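FOR IMMEDIATE RELEASE

Sadeghi opens new parts returns hub in Durkbridge, takes back 3,403 items in first month

DURKBRIDGE – Sadeghi, the household and garden parts supplier, has opened its new returns hub on the old Doditz mill site. Doors opened in December. First month is in and it's a good one: 3,403 returned items received, 923 of them back on sale before the month was out.

The hub takes over from the back room at the Clivar Street shop, which handled returns for years and ran out of shelf space long ago. Customers there often waited 10 working days for a refund. Target at the new site is five.

"People don't send a mower belt back for fun," said Tavion Zamora, head of returns at Sadeghi. "They ordered the wrong size, they're annoyed, the grass is getting longer. We want the money back to them and the right belt in there hands the same week."

What's new for customers:

Drop-off counter on the Doditz Lane side, open 8 a.m. to 6 p.m. Free parking, 30 minutes.
No printed label needed. Order number or the card you paid with.
Opened packaging now accepted on most parts. Not on filters, seals or anything that has held fuel.
Exchanges on the spot for common sizes – belts, blades, hose fittings, spark plugs.

Trade accounts keep their monthly pickup. Crates should be out by 7 a.m. on the day, same as before. Trade customers who want to switch to drop-off can do so at the counter, bring the account card.

Parts that can't be resold go one of two ways. Metal to the scrap dealer. Usable but unboxed items to the Durkbridge repair evenings, which have been asking for blades and fittings since the fall. A first load has already gone over.
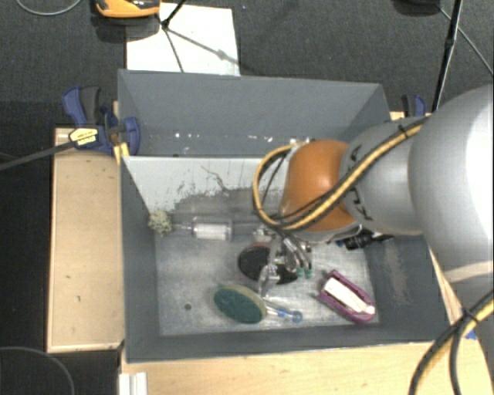 A gray bin at the Sadeghi returns hub, Durkbridge.

Clivar Street stays open for sales and advice. Returns will still be taken there until the end of March, but allow extra time as everything is now sent across to Durkbridge for checking. After that its the new hub or by mail.

"Clivar Street gets its back room back," said Zamora. "The staff there have plans for it. Mostly more hose."

Sadeghi is also hiring for the hub. Evening shifts, 4 p.m. to 9 p.m., checking and restocking. Training given. Ask at the counter for a form.

Media contact: Tavion Zamora, Sadeghi returns hub, Doditz Lane, Durkbridge. Site visits by arrangement, mornings preferred.

ENDS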